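Sunday, January 21, 2018

Dear friends at the Halász Fund,

Thank you for your patience while we got this second report together. The first half of the winter has been a busy one for the Grunalura orchard and kitchen project, and there is a good deal to tell you, most of it cheerful and a little of it muddy.

## The old trees

When we last wrote, the lower orchard at Stumedero was still so overgrown that you could not push a barrow from one gate to the other. The brambles are now out, the paths are open, and we have been able to get at the apple trees properly for the first time. Many were in better health than we had feared (there is canker along the stream side, but it seems to keep to the oldest row), and we have started the first of what will have to be three gentle winters of pruning. We were tempted to do it all at once, I must admit! The advice from the growers at Jimora was to go slowly, and we are going slowly.

Grafting wood has been cut from the two varieties we could not put a name to, and it is wrapped and labelled in the cold store until the rootstocks come in February.

## The kitchen and the pressing days

The autumn harvest came to 861 kilos, picked over five weekends, and nearly all of it was used. The best fruit went out in bags to families in the village, the rest was pressed or stewed, and the peelings went to the pigs next door, who have become great supporters of the project.

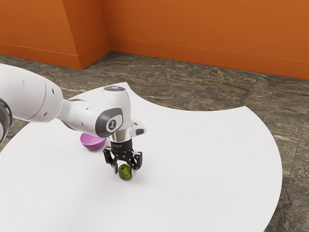 *Green fruit on a white table.*

We bottled 400 litres of juice, and it kept very well apart from one batch that began to fizz in November and had to be drunk rather quickly. The evening classes on jam, chutney and drying were full, and people have been asking for a bread class as well, which we would love to run once the oven door has been mended.

## Money

Of the 2,000 pounds you gave us for tools and repairs, most has gone on the press, the ladders and the new shed roof. The roof cost more than the quote because the timbers underneath were soft, and we covered the difference from juice sales. The remaining money is set aside for the rootstocks and for stakes and ties. Receipts are enclosed with the printed copy.

## What comes next

Grafting first, weather permitting, then the drain by the lower gate, which floods after every heavy rain and has swallowed more than one wellington boot. We would also like to ask whether the small sum put down for signs could be spent on fencing instead, as the deer have found the young plums. A short note from you either way would be enough, and if you are passing in blossom time do please come and see us.

With warm thanks from all of us at Grunalura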